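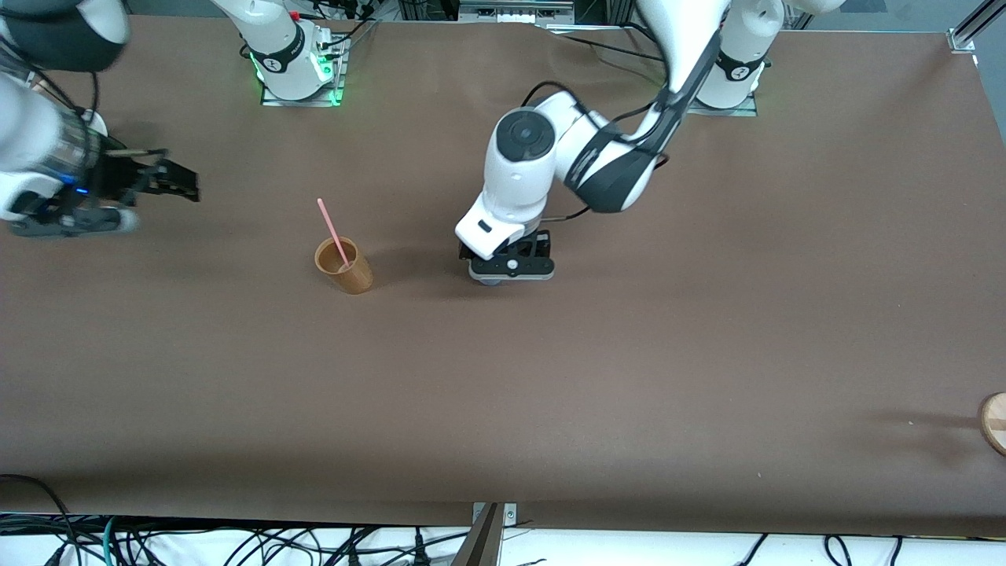
4. Setting up a cooperative session in Mostent

This section explains how to host a session for your friends, how to join one, and how to choose the weapon classes before the first wave. It is written for version 21 of the game. If your version is older, the menus can have different names, and the session code will be refused by newer players.

Before you begin

You need a finished tutorial and a character who has reached the harbour town of Jimdale. The cooperative menu stays grey until you have spoken with the gatekeeper there. All players must also have the same version of the game. The version number is written in small letters in the lower left corner of the title menu.

The host should use a cable connection if it is possible. Wireless works also, but the enemies can jump from one place to another when the signal is weak.

4.1 Hosting a session

1. From the title menu, choose Play, then Together, then Host.

2. Select the save that you want to use. Only your own progress in the story is used for the session. Guests keep their weapons and their levels, but they do not bring their open quests.

3. Choose the map. For a first session we recommend Treloar Quarry. It is small, it has two healing wells, and the boss can be reached by one road only.

4. Set the number of guests. The maximum is three. If you leave free places, strangers can enter unless you set the session to Private in the same menu.

5. Set the difficulty. On Calm the boss of the quarry has 700 health points. On Storm he has 1402, and he calls his two guards a second time.

6. Press Open. After a few seconds a session code appears at the top of the lobby. Give this code to your friends.

Note: The code changes each time the lobby is closed. An old code will show the message "Session not found" even if the same host is playing again.

Caution: Do not change the save while guests are in the lobby. The lobby will close, and guests who have already placed items in the shared chest will lose them.

4.2 Joining a session

1. From the title menu, choose Play, then Together, then Join.

2. Type the session code. Capital and small letters are treated the same. The code never contains the letter O, so if you see a round sign it is always a zero.

3. Select your character and wait until the host accepts you.

4. When your name becomes green, you are connected. A yellow name means that the game is still loading the map.

If your name stays yellow for more than 100 seconds, go back to the title menu and type the code again. You do not need to restart the game.

4.3 Choosing the weapon classes

Each player carries one main weapon and one side weapon. Two players can have the same class, but the group bonus is given only when all main weapons are different.

Lance: long reach and slow recovery. Good for the player who stands in front. The heavy thrust breaks shields on the second hit.

Twin hooks: fast, with low damage. The hooks can pull small enemies away from a wounded friend.

Hand cannon: high damage, but only four shots before it must be loaded. Please note that the shots push friends as well, which is dangerous on the narrow bridge at Treloar Quarry.

Bell staff: heals all players inside the ring. The ring does not move with you, so place it before the fight starts.

To change a class in the lobby, open the rack with the Inventory button and hold the Confirm button on the weapon you want. After the first wave the rack is locked until the next camp.

Caution: Upgrades belong to the single weapon and not to the class. If you change from an upgraded lance to a new one, the new lance starts at level one. The old lance stays in your house in Jimdale and is not sold.

4.4 Sharing the loot

The host decides the loot rule in the lobby, under Rules.

Free: the player who touches the item first receives it.
Turns: items are given to each player in order.
Own: every player sees different items, and nobody can take yours.

The rule Own is the standard setting. It cannot be changed during a wave. Keys and maps are always given to the host, whatever rule is chosen.

4.5 Leaving and coming back

A guest can leave at any camp without a loss. If you leave during a wave, you keep your experience points but you lose the items found in that wave.

If the host loses the connection, the session waits for two minutes. The guests can walk and open their inventory in this time, but they cannot fight. When the host comes back, the wave starts again from the beginning.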